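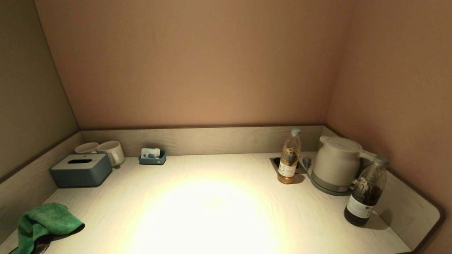
# Room 201, the alcove desk and what lives on it

Notebook Projects Materials Finishes Contact
Workshop > Notebook > Fomow guest rooms > Desks
Filed under: Fitted furniture, Small hotel rooms, Ongoing

Saturday, late in the day, August

Back in 201 with a tape, a pencil and a sandwich, and I ended up staying much longer than I meant to, as always happens once I sit down at a desk instead of standing over it. I had written on the job sheet "check desk, check outlet, go home." The desk is fine. It's the small stuff sitting on it that I want to get down on paper while I still remember what I was thinking, so whoever picks up the Fomow folder next will have to forgive me for going on about mugs.

First, the good news, and I'm really pleased with this. The pale top was the right choice against those walls. I was the one grumbling in the spring that the warm pinky-beige would make everything look like the inside of a seashell, and I take it back. The olive-gray side on the left calms it all down, and the gray brushed panel that runs low along the back and both sides ties the two together. I had argued for leaving the panel off and just painting down to the desk. Glad I lost. A kettle lives in this alcove, and I'd much sooner have steam and splashes meet that panel than fresh paint. The thin dark line along the top of it is a small thing but it gives your eye somewhere to stop.

The dark brown edging at the front I keep running my hand along. We rounded the corner on the right side after the first room, where I walked into the square one twice in a single morning and had the bruise to prove the point. The Plerka edging takes the curve well if you warm it slowly. If you hurry it, it goes white on the bend and there's no getting it back (I have a drawer of those, should anybody want a souvenir). So, note for the next batch: warm it, wait, bend it, wait again, and only then reach for the glue.

## The light

The light lands as a round warm pool in the front middle of the desk. Very nice to eat a sandwich under! Less nice to read by, I think. Right in the middle of the pool it's strong enough that you lose the grain, and then it falls off toward the sides and the top goes grayish there. I put this notebook in the bright part and my pencil lines more or less floated away, then I slid it a hand's width to the left and everything was comfortable again.

I don't want to change the fitting. I'd like to try a softer lamp in one room first and sit with it for a whole evening before we say anything to anyone, since the last time I sent a lighting opinion after ten minutes in a room I had to send another one the following week taking it back. If the softer one is dull, we leave things as they are and I'll stop fussing.

Also worth writing down – the top sample we all signed off was looked at on the bench by the big window. It was never looked at under a warm lamp. It's held up well, luckily, but let's look at samples under the kind of light they're going to live in. I'll put a warm bulb in the clamp lamp by the sample rack so there's no excuse.

## Where things sit

The drinks things are on the right and the rest is toward the left, and I spent a good while deciding whether I like it. The kettle and its gray base are on the right half, close to the outlet, and that's plainly where they have to be. The mugs, though, are away in the back left corner with the tissue box in front of them. So if you're making yourself something hot you reach across the full width of the desk, over the tissues, pick up a mug by the handle, and bring it all the way back again. Once is nothing. But I did it several times over, pretending to be a tired guest with wet hair, and on one of the trips my sleeve caught the tissue box and turned it sideways.

On the other hand, the mugs look lovely back there. White against that corner, two of them tucked in together, with the slate blue box in front – it's a nice little group and whoever set it up had an eye. And it does leave the middle of the desk free for a laptop or a plate or elbows. So I'm not going to be a bore about it. What I'd suggest is a simple swap: tissues into the corner, mugs in front of them with the handles pointing right, the way the near one does already. Same group, same colors, no reaching over. I tried it and it looked almost as good. The tissue box is a little lost in the corner but you can still get at the slot from above.

There's the small blue-gray tray too, against the back panel, with a little white packet in it. I love that tray. It's so close in color to the tissue box that they look like they belong together even with the gap between them, and a tray means the small things have an address. My only thought is that it seems a lot of tray for one packet. If Frimpong want to put tea, sugar and a spoon out, that's where they should go, and it would make sense of having the tray nearer the kettle. I'll ask them what they have in mind before I get ideas. I know that they already think I have too many ideas.

The bottle with the gray cap stands toward the back, between the tray and the kettle. Clear plastic, amber-orange drink, part of it left. I mention it only because it turned out to be a very handy stand-in for every bottle a guest will ever put down in that spot, and it gave me something to think about regarding the outlet, see below.

## The outlet

This is the real business of the entry, so of course I've put it after the tissues.

The outlet is the recessed kind, let into the desktop, just behind the bottle and to its right. The kettle base plugs into it with a gray cord. I like a recessed outlet very much for chargers. You drop the plug in, the cord comes out neatly, and the wall stays clean. For a kettle I'm in two minds. Any opening in a flat desk is a place for water to go, and people pour water right there. The drawing asks for 200 mm between the kettle and the opening, and I think the drawing is right and that real life won't follow it. A guest puts the kettle where there's room.

The Arix unit we specified comes with a lip that stands very slightly proud of the surface, and I've always counted that as enough for a small spill. I still do, for a small one. A knocked-over bottle is a different matter. So I'm going to test it on the bench, with the offcut from this same run of tops and a spare unit with nothing wired to it. Pour from a bottle lying on its side, watch which way the water goes, write it all down here. Please don't anyone use that offcut for a shelf, it's the long one with my initials on the back.

While I was there I also ran a fingertip along the joint where the panel meets the desk at the back, on the right side especially. No gaps that I could feel. The sealant line is thin and even, better than mine usually are, and whoever did it should do all of them from here on (you know who you are, and I'm sorry in advance).

The cord is worth a thought as well. It's gray, so it goes well with the base, and I'd rather see it than have it pulled tight behind things. I'd only like a cord short enough that it can't wander toward the front edge. There are nine rooms with this same desk, and it would be a small kindness to whoever cleans them to have every cord behave the same way.

## To do, in no particular order

- Bench spill test with the spare Arix unit, and write up whatever happens even if it's boring.
- Softer lamp in one room, a full evening, bring a book and the sample top.
- Warm bulb for the clamp lamp at the sample rack.
- Ask Frimpong about the tray, and about swapping mugs and tissues. Gently.
- Order more dark brown Plerka edging. I wrote 180 on the last order and forgot to write the unit, which caused a very long phone call, so: 180 meters, METERS, in the box for meters.
- Bring a proper foam pad for kneeling. I say this in every entry.

One more thing, for whoever does the next visit. Sit in the chair for a bit before you start measuring. From standing height the kettle looks well placed, and from the chair the curved handle points off to the right, so a right-handed person gets it easily and a left-handed person (me) has to come around over the top. It isn't a fault in the desk and the kettle can be turned on its base if the base allows it. I forgot to try, with the sandwich in my other hand, so that's on the list too. I'll have another look when I go back with the lamp.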